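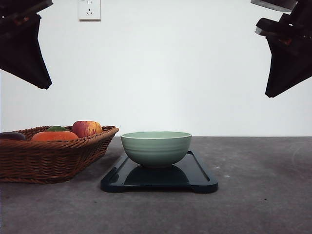

13/10/2023

Silicone sheet trial for scar dressings, batch 643. Cut seven strips from the Mernlow roll and four from the Karaki. All conditioned overnight, then put on the peel rig at the usual speed.

Mernlow strips came off the skin substitute cleanly except no. 5, which left a tacky line along one side. Edge was badly cut, my fault, new blade fitted. Karaki holds better at the corners but curls once it's been washed. Not sure it would stay put over a brow or behind the ear, where the post-op dressings have to sit.
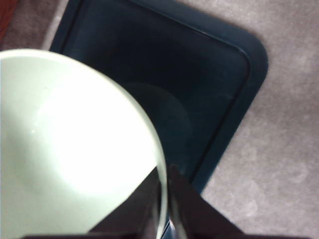
Pale green bowl, inside.

Wash cycle log: 56 cycles done on the older Mernlow set, grip still fair. Stop these in December and compare with the fresh ones.

Zalico want the peel figures before they choose a backing film. Cunach sample still not in, chase again. Rig clamp needs a new pad, the left one slips.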